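Guadalupe Sandoval has a drawer full of yellow fingers, and I wanted to know why. She looks after the hand-held grippers at Prakside, the ones people use on clothes all day, and she was happy to talk while she hunted for a screwdriver.

"Fingers first, always," she told me. "I squeeze them shut and look at them from the front. If one sits higher, it goes back on my bench!" Then she wipes both round lenses with a dry cloth and checks the three screws on the plate. (She snugs them by hand. Power drivers are banned from her bench.)

I asked which fabric gives her the most grief. "Black," she said, before I'd even finished. "Lint everywhere, and it hides in the slots."

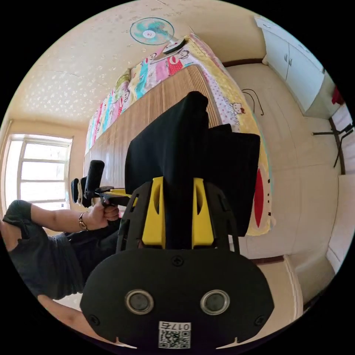
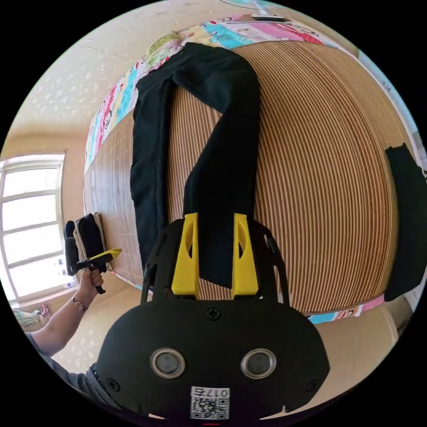
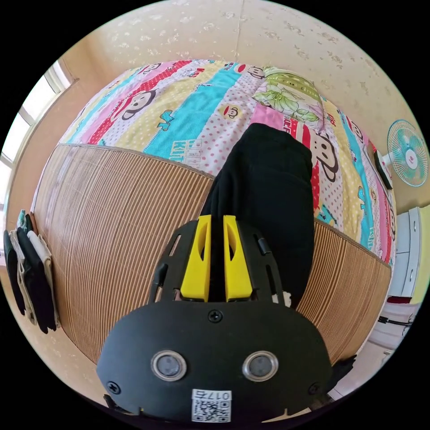 Black clothes, yellow fingers and the striped mat.

How often do the fingers get replaced?

Every 200 hours of use, or sooner if a pad feels slick under her thumb. The swap takes her 20 minutes with the plate off, and she always changes both sides together.

Her coworker Getsemaní Pacheco keeps the log, a fat green notebook that goes by sticker label. "I used to trust my memory," Guadalupe said, laughing. "Then I put the same pair back on twice in November." She found the screwdriver in her apron pocket and went back to work on the next one.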